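## 4. Kit Returns and the Problem of the Missing Sock

Military discipline is usually studied through its courts. We studied it through its laundry. Between the formal charge and the raised eyebrow lies a wide stretch of small correction, and most of what happens there is never written down, except at Holtham, where a supply clerk wrote all of it down and then kept it.

The Holtham ledger holds 1,415 entries on clothing returned by soldiers leaving the garrison. Each entry gives the item, its condition, and what the clerk decided to do about it. The regulations allow two outcomes: accept the item or bill the soldier. The clerks found five. They could accept, bill, send the soldier away to look again, swap the item for one nobody would miss, or write "discussed," a word that appears to have covered everything from a friendly chat to an afternoon of sweeping.
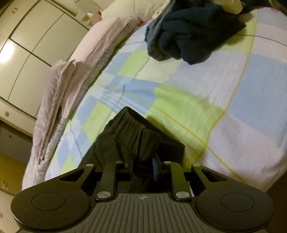

Rattana Prasertsri objected, on reading a draft of this section, that "discussed" may simply mean discussed, and that we had spent too long around sergeants. We accept the second point. On the first, we note that soldiers whose returns were "discussed" almost never came back with the same fault, a record that ordinary conversation rarely achieves.

### 4.1 Who got billed

Rank mattered less than we had hoped, having already written a paragraph about it. Timing mattered more. Soldiers who turned in their kit early in the week were sent to look again; those who arrived on the last afternoon before leave were waved through with trousers that had plainly seen another owner. In January, when the supply room heater failed, billing all but stopped, and the handwriting got worse.

We read some 200 of the entries twice, with a different coder each time. Most disagreements were over the word "fair," which one coder took as a judgment of the cloth and the other as a judgment of the soldier. Both readings remain possible. The coding notes give each.

**Figure 4.** Crumpled dark garment on a patchwork-patterned sheet.
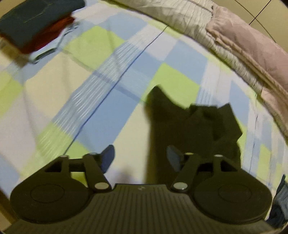
*Section prepared by Nelu Marinescu and Rodica Mihăilă*

### 4.2 What the commander knew

Commanders at Holtham saw only the bills. On paper, then, the garrison had a modest problem with lost clothing and no problem with discipline in the supply room. The clerks preferred it that way, and so, we suspect, did the commanders. A formal charge over a missing sock takes forms, a witness, and a straight face. A clerk needs only the counter and the soldier's wish to catch a bus.

This discretion had its costs. A soldier who was billed had a written decision and could appeal it. A soldier who was "discussed" had a broom. The ledger records no complaint from the second group, but it also had no column for complaints, and the one attempt to add one, in pencil, was erased. Section 5 takes up the appeals that did reach the commander's desk, beginning with the dispute over a single left glove.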